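Bausteine sortieren – Sprechzettel für den Vortrag in Lisholm, 6/11/20

Folie 1: Hallo und los

Kurz warten, bis alle sitzen. Mikro anlassen, letztes Mal in Flivdale hat mich hinten keiner gehört.

Ich rede heute eine halbe Stunde über Klemmbausteine, und zwar über den langweiligen Teil: das Aufräumen. Wer hat daheim eine Kiste, in der alles durcheinander liegt? (Hände hoch lassen, ich melde mich selbst auch.) Ich habe im März damit angefangen, meine alten Bestände auseinanderzunehmen, und bin ehrlich gesagt immer noch nicht fertig. Es waren 153 Tüten, manche aus Nachlässen, manche vom Flohmarkt, eine große Ladung aus der Sammlung Kopecký. Wer den Namen nicht kennt: macht nichts, dazu komme ich bei Folie 5.

Folie 2: Nach Farbe oder nach Form?

Die ewige Frage! Ich war jahrelang Team Farbe, weil es so hübsch aussieht. Nur findet man dann in der roten Kiste nichts mehr, rot auf rot auf rot. Bei 60 Teilen geht das noch, bei 600 sitzt man abends mit der Lampe da und wühlt.

Inzwischen mache ich es so: erst grob nach Form, und Farbe kommt nur dran, wenn ein Fach überläuft. Bögen und Schrägen trenne ich sofort von den normalen Steinen, die verhaken sich sonst und man reißt beim Greifen alles mit. 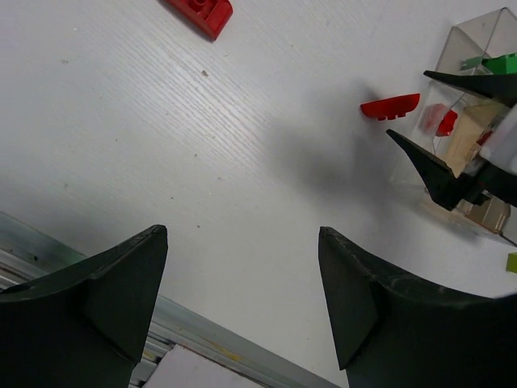 Rote Teile auf dem Tisch, rechts die durchsichtige Box.

Beim roten Bogen kurz bleiben. Solche Stücke sind meine Sorgenkinder: zu rund für das Steinefach, und stapeln kann man sie auch nicht vernünftig. Sie kriegen bei mir ein eigenes flaches Fach, fertig.

Und ein Wort zu den Boxen. Durchsichtig, bitte, immer durchsichtig! Ich hatte mal graue Schubkästen von Lulex, sehr stabil, sehr ordentlich, und ich habe jeden einzelnen dreimal am Tag aufgezogen, um nachzusehen, was drin ist. Etiketten helfen nur dem, der sie auch klebt (Pause, da lachen meistens ein paar).

Folie 3: Der Tisch

Oft unterschätzt. Ein heller Tisch ist Gold wert, auf Weiß sieht man auch die kleinen Teile und die Krümel, die aus jeder Flohmarkttüte rieseln. Ich kippe nie die ganze Tüte aus, höchstens 300 Teile auf einmal, den Rest lasse ich zu. Wer Katzen hat, nimmt ein Tablett mit Rand – fragt nicht.

Licht von der Seite, nicht direkt von oben. Dann werfen die Noppen kleine Schatten und man erkennt schneller, was oben und was unten ist.

Folie 4: Umdrehen!

Mein Lieblingstipp, hier langsam sprechen. Schaut euch gebrauchte Steine immer von unten an. Oben sieht so ein 2x2 fast immer gut aus, zwei mal zwei Noppen, kurz drüberwischen, passt. Aber unten sitzt der Dreck. In der Mitte ist die Röhre, und zwischen Röhre und Wand sammelt sich alles, was in einem Kinderzimmer so herumfliegt. Knete ist das Schlimmste. Ich hatte auch schon Kerzenwachs.

Also umdrehen, reinschauen, Wände prüfen. Haarrisse sieht man am Rand am besten, wenn man den Stein gegen das Licht hält. Bei Hellgrün geht das wunderbar, bei Schwarz braucht man gute Augen oder Geduld.

Nächstes Bild ein paar Sekunden stehen lassen und auf die Röhre und die feinen Rippen innen an der Wand zeigen. Daneben liegt noch ein hellgrüner Stein mit den Noppen nach oben, da hat man gleich beide Seiten. 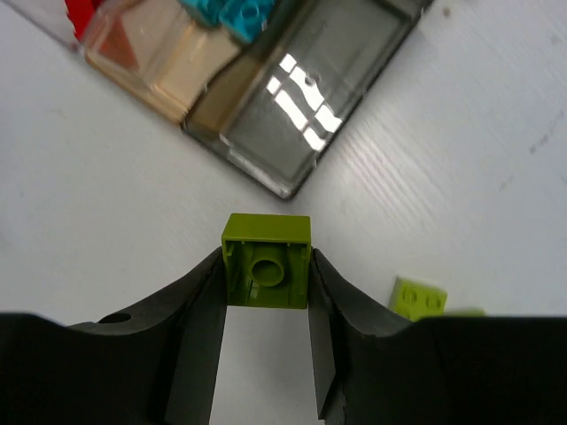 Folie 5: Waschen und Fragen

Lauwarmes Wasser, ein Spritzer Spülmittel, Wäschenetz, von Hand bewegen. Keine Spülmaschine, bitte. Zum Trocknen auf ein Handtuch, Öffnung nach unten, über Nacht liegen lassen.

Dann die Kopecký-Geschichte, falls noch Zeit ist. Wenn nicht, direkt in die Fragen, und den Probierkasten herumgeben. Deckel vorher abnehmen, der klemmt!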